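Gekham 0, Lahtinen 0: Keeper Mogensen the only one to break a sweat

29/03/2018
By Maximiliano Cabral

Gekham and Lahtinen played out a goalless draw at Cumero Park last night in front of 2,633 people, several of whom stayed to the end.

The visitors had gone 275 minutes without a goal before kickoff and saw no reason to rush into anything. Their best chance fell to Sigrún Gunnlaugsson, who rounded the last defender, looked up, and hit the corner flag.
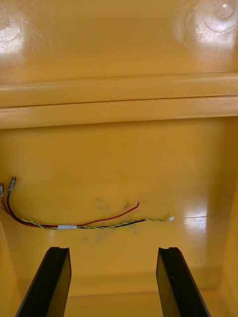
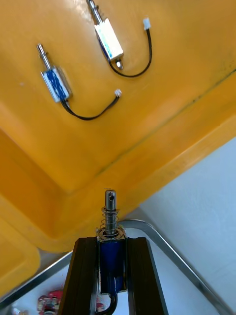
Gekham were livelier after the break, if only by comparison. Catríona Hanrahan forced two good saves from Ásdís Mogensen, then picked up a yellow card for telling the referee what she thought of the offside rule.

"A point is a point," said Lahtinen coach Eyvindur Arnardóttir, who has now said so after four straight games.

The draw leaves Gekham fifth, one place above Lahtinen on goal difference, a phrase that flatters both teams. Gekham travel to Wumora next, where 29 away tickets have been sold so far.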